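Print this page | E-mail this page

Notebook, May -- soap batch 711, hard water

Started at 8:40. The aim for today is the same as before: to learn why the bar soap from Prulimero oil leaves a gray film when we use it with Roltholm tap water, and why the same bar is good with water from Sasel. I have kept the recipe without change. Only the water is different.

The bars were cured ten weeks on the upper shelf. I grated 2 g into each jar, added 162 ml of water, closed the lid and shook ten times. I did two jars per water. I wanted to do three, but one lid does not close well any more and I put it away.

Roltholm water: poor foam, it falls down in less than a minute. White flakes on the glass, and they stick when I turn the jar. Sasel water: high foam, still there when I came back from the telephone. A few small flakes in one jar only. I think this jar was not rinsed well by me, so I do not want to make a theory from it.

In a household this film goes mostly on tiles and on the sink edge, places where water dries by itself. I should test on tile also, because glass is too kind.

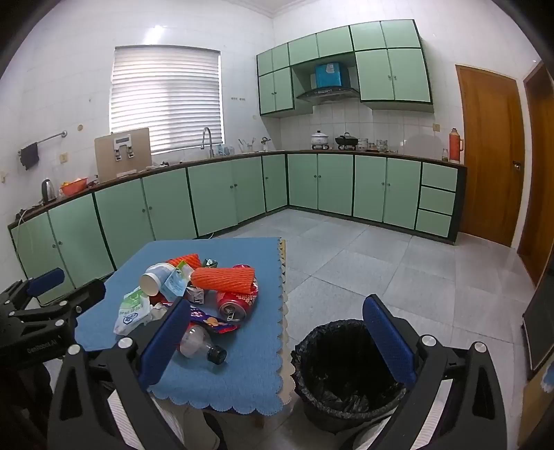

Somebody at the Tapia bench objected that I blame the water too quickly. In their opinion the batch has too much free fat, and a fatty bar will leave a film in any water, only slower. They asked if I have checked the bar itself before I grated it. I had not. It is a fair question and I do not have the answer in my notes from the cure.

So in the afternoon I made a jar with distilled water and the same 2 g. Clear, high foam, no flakes. The wall of the glass is a little greasy to the finger, less than I feared. My reading is that both of us are partly right -- the flakes are from the water, the greasy feeling is from the bar.

Then washing soda. With one small pinch in the Roltholm jar the foam came back almost like Sasel. With a second pinch the liquid felt slippery and I did not like it on the skin. For floors it could be acceptable. For hands, no.
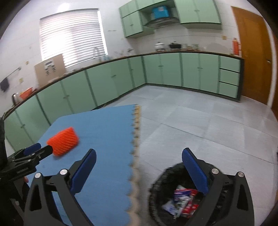 Scrub brush and blue floor mat.

To do: weigh the pinch (I was lazy). Repeat with a bar from the batch before 711, if one is left in the box. Ask Sasel when they changed their filter. Leave two tiles to dry overnight, one for each water, and do not touch them before noon.

Jars are in the left rack, please do not wash them yet.

Contact | Copyright Roltholm Soap Workshop | Back to top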